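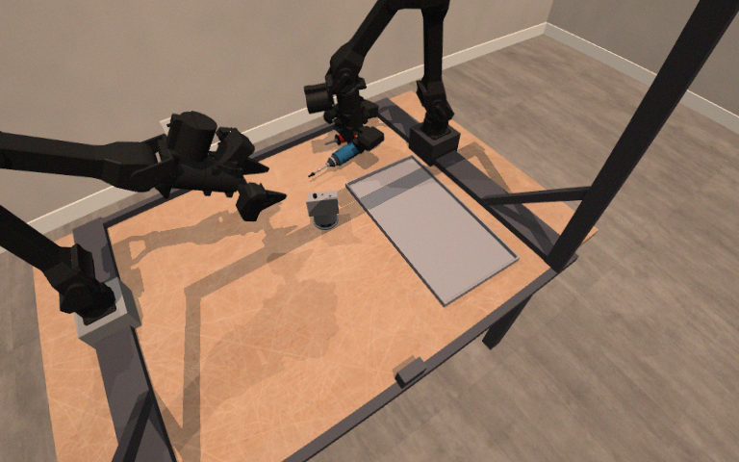

A day with the robots at Dukent

Once a year, the workshop of Dukent in Cultbridge opens its doors to children. This year the open day was on 16th August, and our reading club went there by bus. If you have never seen a robot arm, this page will tell you what it does and what you can ask when you visit one.

What is a robot arm?

Touch your shoulder, then your elbow, then your wrist. These are joints, the places where your arm can bend or turn. A robot arm has joints too. Inside each joint there is a motor. When the motor turns, the next part of the arm moves. At the end, in the place of a hand, the arm has a gripper. Many grippers have only two fingers, and this is enough for picking up a lot of things.

A hand with two fingers sounds poor to us. Try it at home! Use only your thumb and one finger, and pick up a pencil, a spoon and a sock. The sock is easy. The spoon likes to turn around.

First on the computer

The first thing we were shown was on a screen. Before the people at Dukent try a new job with real arms, they build the whole workplace inside the computer: the table, the arms, the tools, also the floor and the walls. This is called a simulation. It is a little like a video game, but the computer must calculate how heavy things are and how they fall.

In a simulation, an arm can drop a screwdriver 900 times and the screwdriver is still like new. You press a button and everything goes back to its place. With real tools somebody has to bend down and pick them up.

Two arms, one table

The job we watched is called Skukard. I asked what the word means, and it is only a name. In this job two arms share one table and put tools on a tray. They must not hit each other, so the computer checks the path of both arms all the time. Sometimes one arm has to stop and wait until the other has gone away, as you do at a narrow door.

On the 179th try of that day, one arm took a tool by the wrong end. All the children shouted. The operator was not upset - she wrote it down and started the next try. A mistake shows her what she must change in the program.

Does the robot think?

A small boy asked this, and the answer was long. The robot follows a program, and people write the program or let the computer practice until it finds a good way. The robot does not know what a screwdriver is for. It does not get bored either.

If you want to go

The next visit is in May, in the Holloway building behind the bus station. Children under eight need an adult with them. Stay behind the yellow line when the real arms are moving, and tie back long hair. You can bring your own questions on paper, and there is a box for them near the door.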